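Gesent two-finger gripper review: good hardware, oversold

Gesent has been telling anybody who will listen that its new two-finger gripper handles "soft and irregular goods out of the box." I have heard that line from enough companies that I bought a pair with my own money and didn't tell them I was writing this. They cost me $1,424 for the two, shipping included, with the wrist adapters sold separately. Keep that last part in mind when you compare prices.

What you get

Two grippers, two cables, a bag of screws and a quick-start card. The full manual is a download. The fingers are angular and fairly narrow, and they close in parallel. Each unit weighs 473 grams on my kitchen scale, heavier than the Diriritz pair they replaced, and you will feel that in the payload budget if your arms are small.

Mounting took one evening. The holes line up, the screws are the right length, and the connector clicks in properly. I wish that were normal. My complaint is with the cable, which leaves the gripper body at an angle that forces you to leave a big service loop above the wrist. Pull it tighter and it drags when the wrist rolls. I tried three ways of routing it and went back to the big loop every time.

The test

Anyone can pick up a foam block, and the demo videos are full of them. I sort cables. The job is plain: short leads and coiled leads are spread out on a tabletop between two arms, and each one has to go into the right bin at the back. Cables are floppy, they roll, the thin ones lie nearly flat against the wood, and a coil can come apart if you grab one loop and miss the others. If a gripper is really good with irregular goods, it ought to cope with this.

I ran both arms by remote control first, then let the Kiledov controller replay the recorded motions. Same table and same bins for the Gesent and Diriritz sets.
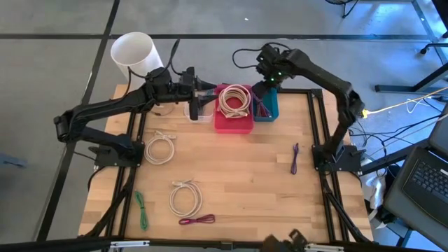

Short straight leads were the easy part. With the fingers coming straight down and the force set low, the Gesent pair picked them up cleanly nearly every time, and I have no complaints about how they let go. The old Diriritz fingers tend to hold on to thin cable for a moment after opening, so this is a real improvement.

Coils are another story. The stroke is wide enough on paper. In practice you have to choose between squeezing the whole bundle from the outside, when it likes to squirt out sideways, or hooking a few strands and hoping the rest come along. I logged 18 coil picks per arm and lost 5 on the left, a bit worse on the right. The Diriritz set did no better, but Diriritz never claimed it would.

Then there is "adaptive force." As far as I can tell, it closes until the motor current rises and then stops. That's a useful feature and a very old one. It did nothing for me on soft coils, where the current creeps up slowly and the fingers either stop too soon or crush down all the way. I turned it off and set the force by hand.

Software

The driver installed without a fight, but it wouldn't talk to the Kiledov controller until I dropped the update rate. Gesent's help page says this was fixed in December. It wasn't fixed on my units. There is a workaround on the Jemal user forum that involves editing one line in a settings file, and with that in place I have had no dropouts.

Should you buy them?

If you pick small, thin parts and can live with the cable loop, yes, probably. The build is solid, the release is clean, and mine show no play in the fingers yet. If you were hoping the marketing meant you could skip tuning for soft items, save your money or at least borrow a set first. I'm keeping mine on the arms for now, with the Diriritz pair in a drawer and the adapters still on my list of things to complain about. They charge extra for the screws on those, too.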